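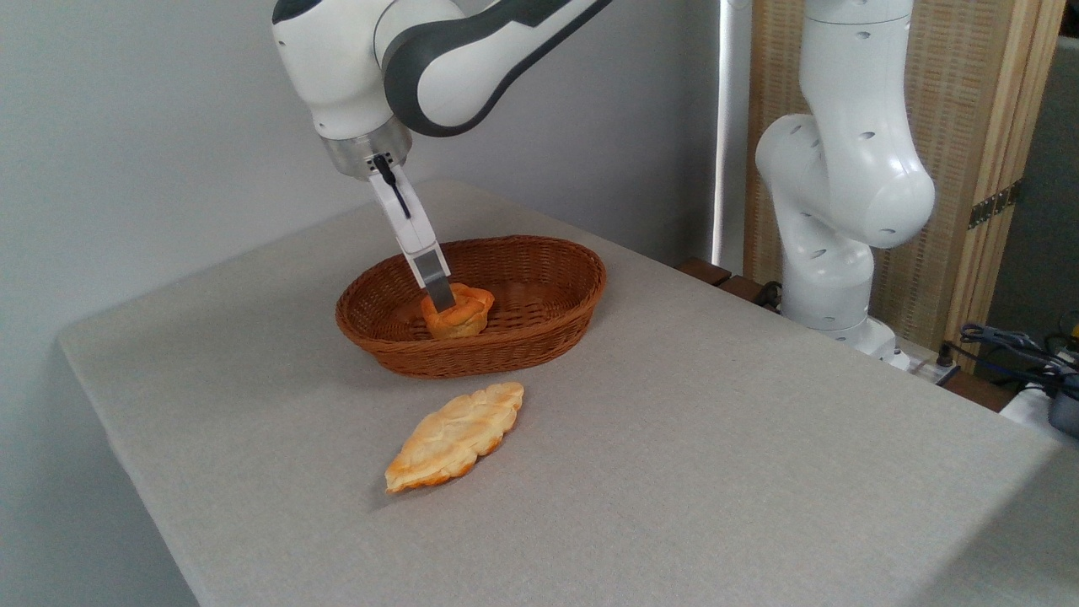

How long can pastries sit out in a basket before they go stale?
Most of a day if you're not fussy, and I'm not, but anything with layers is at its best before lunch.

I learned this at Abernathy, the bakery under my first apartment, where I worked the counter for 7 weeks and ate more than I sold. My boss had one rule: round ones go in the basket, long ones go wherever they fit. So every morning I'd line up the little golden cups in the wicker and leave some poor leaf-shaped thing lying out on the cloth by itself. I always felt bad for it! (I also always ate it.)

Then one morning a woman came in and asked for the one on the cloth. I'd already been eyeing it for my break.

"That one's kind of lumpy," I said.

"So is my husband," she said, and put down a 50.

I couldn't break a 50 before nine, so I told her to just take it. She came back the next day with exact change and a jar of plum jam from her sister's place out in Fasside, and we stood there at the counter splitting a lumpy one between us, getting flakes all over the cloth, while the line went out the door and my boss yelled at me from the back to put something in the basket.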